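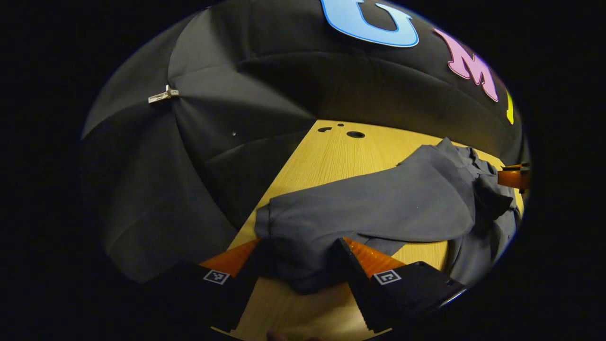

One Night by the Airport, and Why I'd Do It Again

Oct 7, 2019

I have a long history of being cheap about the wrong things. I will happily pay too much for a sandwich at a train station, but ask me to spend money on a bed the night before an early flight and I turn into my grandfather. For years my system was to set three alarms, sleep for maybe two hours, and drive to the airport in the dark with the window down so I wouldn't nod off. I thought this was thrifty. My sister called it something else.

So this is the story of the trip where I finally gave in and booked a room. It's a long one (sorry!) and it wanders a bit, but a couple of you asked how the August trip went and I keep promising to write it up.

The flight was at ten past six in the morning. Mirko, who I've been traveling with on and off since college, found the fare, and he was so pleased with himself that he sent me the screenshot before he'd looked at the departure time. Mirko Bortolotti is a wonderful person to travel with in every way except this one. He sees a price and his eyes go all shiny. By the time I'd worked out that we'd need to be at the bag drop by four-thirty, he'd already paid for both seats.

We live a little under two hours from Kelletberg airport if the roads are clear, and they were not going to be clear, what with the bridge work. That meant leaving at two in the morning. I am forty-six years old. I looked at the calendar, I looked at my own face in the hall mirror, and I went and got my credit card.

Picking the place

There are more hotels near Kelletberg than you'd think for an airport that size. There's a cluster of them along the service road, all built at about the same time by the look of them, and then a few older ones further out toward the town. I narrowed it down to three.

The Jindetti is the one you can see from the terminal. You could walk to check-in from there with your suitcase and never cross a real road. It was also 94 for the night before parking, and parking was a separate line with a little asterisk next to it. I don't like an asterisk.

Then there was a chain place I won't name, which had decent reviews except that every third one mentioned the elevator.

And then there was the Hotel Longo, a mile and a half out, family run, with a shuttle. The flexible rate was 86, and if you paid up front and gave up the right to cancel it was 80, with a week of parking thrown in. I went back and forth on that one for an entire evening. Six dollars! I've spent more on a magazine. In the end I took the flexible rate, mostly on account of my mother's hip, which was being unpredictable that month, and I slept better for it.

I did learn something about parking, which is that it's where the money really goes. I'd been comparing rooms and ignoring the cars. When I sat down and added up a week in the airport lot, the lot alone came to more than the room. With the Longo, the parking was included on either rate as long as you stayed at least one night, so in a way the bed was free. I explained this to Mirko on the phone and he said "so we should stay two nights and make a profit," and I had to hang up and get on with dinner.

Getting there

We drove over in the late afternoon, in no hurry at all, which was such a strange feeling that I kept checking the clock anyway. We stopped for gas. We stopped for peaches at the stand by the turnoff. Mirko made me stop again so he could take a picture of a sign with a spelling mistake on it, and I didn't even mind.

The Longo is easy to miss. The sign faces the wrong way if you're coming from the highway, so we went past it, turned around in the lot of a tile warehouse, and came back. The front desk was one woman with reading glasses on her head and another pair on her nose. She had our booking up before I'd finished saying my name, handed over two key cards, and asked which shuttle we wanted. They go every half hour starting at three-thirty, and you have to sign up on a clipboard. We signed up for the four o'clock.

A word about that clipboard. Sign it when you check in. There was a couple who came down in the morning without having put their names on it, and the shuttle seats eight, and there were eight of us. The driver was very nice and radioed for a second van, but I saw the look on the husband's face and I have been that husband.

The room

It was a room. I don't want to oversell it. The carpet was that swirly kind that hides everything, and the bathroom fan came on with the light and stayed on for a good while after. But the beds were firm, the blinds shut out the parking lot lights, and you could barely hear the planes. I'd asked for a room at the back when I booked (there's a box for comments — use it) and they'd given us one.

What I hadn't planned for was dinner. The Longo does breakfast but it doesn't do an evening meal, and the vending machine was mostly crackers. The lady with the two pairs of glasses sent us up the road to a place called Zerari, ten minutes on foot, with a sidewalk all the way except for the last bit. I was expecting airport food and got a bowl of lamb stew that I'm still thinking about. Mirko had the fish and wouldn't share. It was full of people with lanyards and rolling bags, plus one big family with a birthday going on, and they brought us cake, which we did not deserve. We were back and in bed by nine-thirty. On a vacation! I felt like a child being sent up early before Christmas.

The morning

Alarm at three-twenty, which sounds terrible when you write it down. But I'd had nearly six hours, and there was coffee in the lobby, and a basket of wrapped rolls and little cheeses for the people who'd be gone before breakfast. I took a roll for me and one for later. Mirko took four.

The ride over was twelve minutes. The driver knew which door each airline was behind and let people off in order, and we were through security by a quarter to five with time to sit down. I'm used to arriving at a gate with my shoes half on. I sat there eating my roll, reading my book, and watching somebody else run for once, and I felt very smug and then a bit guilty about feeling smug.

The one hiccup came on the way home. I'd locked the luggage storage box at the hotel (they let you leave winter coats and things like that for no charge, and I'd left a bag of stuff I didn't want on the plane) and it had a four-digit code. I wrote the code, 3306, on the parking stub. Then I left the parking stub in the car. Then the car keys were in the bag, in the box. You can see where this went. I stood in the lobby at eleven at night trying my birthday and my old apartment number while Mirko ate the last of the airport pretzels and offered suggestions. The night clerk had a master key, thank goodness, and only wanted to see my driver's license. Put the code in your phone. It's changed now, so don't get any ideas.

Would I do it again?

Yes, and I already have a booking for the spring. A few things I'm doing differently next time, for anyone planning the same thing:

Book the room when you book the flight. I waited three weeks, and I watched the price at the Jindetti go up twice in that time.

Add up the parking before you compare anything.

Ask what time the first shuttle leaves, and how late it runs for the trip back. Ours stopped at midnight and our plane was late, and we only just made it.

Eat before you get there, or go to Zerari. Go to Zerari.

My sister has read this over my shoulder and would like it noted that she told me to do this in the first place, several years running. Fine. She also wants to know why there's no mention of the present I brought her back, and the answer is that it's still in Mirko's suitcase, and he's promised to drop it off when he comes by for the peach jam.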